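Home Forums Toys & Puzzles Shape Sorters New Posts Search

Thread: Green foam shape board, worth keeping?

mudlark_203
Picked up one of those thick green foam boards with shapes cut out of the top. The listing said Olach, but there's no name on mine anywhere. It was sold as "pieces to follow" and I got a black stand and one green block in the same box. The seller swears every hole has its own piece and no piece goes in the wrong hole. I don't buy it. There are little round holes all over the thing and I can't see how you'd tell their pieces apart.

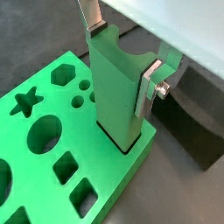

Star, hexagon and some of the round holes, with the block standing at the end.

tinbutton
I had a Sotberg board years ago and the small pegs were the first thing to go missing. Within 2 months we had the star, the arch and not much else. Foam also gets chewed up at the edges of the holes. Does yours look worn?

mudlark_203
The edges are crisp as far as I can tell. But crisp edges on a secondhand toy just make me think it never got played with, and maybe there's a reason for that. Kids get bored of round pegs fast.

gravelroad
Or it spent its life in a closet. I wouldn't read much into it. What I'd want to know is how the holes are laid out. The good boards keep lookalike shapes apart so you have to think. The cheap ones bunch them.

mudlark_203
Mine has the two smallest round ones right next to each other along the front, with another small circle behind them. Oval and star are off in other rows. So, bunched.
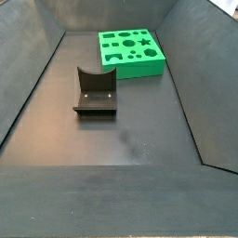

Do the pieces from a wood set fit a foam board?
Mostly they don't. I tried a Harju set in mine and the square went in but the rest were too loose or wouldn't go at all. Foam gives a little, and people take that to mean anything can be pushed in. Then the hole is stretched for good.

tinbutton
That matches what I saw. I'd also be careful with "pieces to follow." I waited 8 weeks on a Manditz order and got a refund and no pieces. Ask for them now, in August everybody is on vacation.

gravelroad
What is the black thing with the dip in the top edge? If it's supposed to hold the board up, I doubt it. Foam that thick is heavy enough to slide off a curve like that.

mudlark_203
No idea. The listing only called it "stand." I've put it in front of the board, off to the left, and I'm leaving it there until someone can tell me what it's for. The holes on that side are the arch and the rectangular ones, all empty. 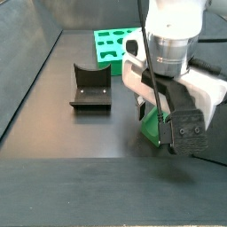
pepperjack2594
You're all being too hard on it. My kids used a foam board like this every day and the round pegs were the ones they fought over. Small ones are good for little fingers once they're past the stage of eating everything. And a stand is a stand, put the finished pieces on it or whatever.

gravelroad
Past that stage, sure. Before it I wouldn't have those pegs in the house, and the sellers never put an age on these listings.

mudlark_203
I've written to the seller and asked for a list of the pieces with sizes. If there's no list I'm sending it back, stand and all.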